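**Product review: Flirnema bed cover in beige, staff residence, Cornport**

The residence office evaluated the Flirnema bed cover over a trial period ending in September. The cover was assessed for fit, for ease of washing, and for its suitability as a surface on which residents fold and sort their clothing.
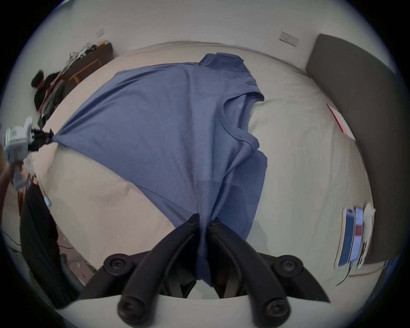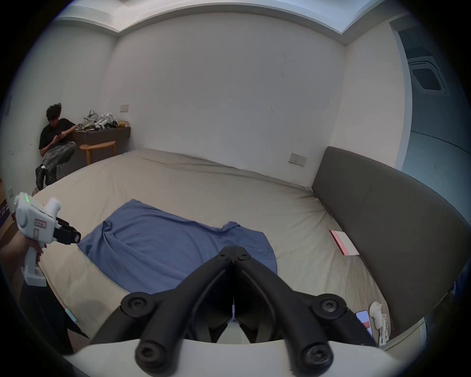 *Blue clothing on the bed, residence room, Cornport.*

**Fit.** The cover reached all four corners of the large mattress and stayed in place through ordinary use. Some wrinkling is to be expected and did not affect comfort.

**Folding surface.** Thin knit shirts may be laid out at full width. The pale color makes darker garments easy to find, although lint is also easier to see.

**Care.** The cover was washed 12 times. Kerstin Tiedemann of the laundry office recorded no loose seams. Drying took longer than with the Van Hecke cover now in use.

**Rating: 4 out of 5.** The office recommends purchase for the larger rooms. Inquiries regarding sizes should be directed to Hefin Gronow.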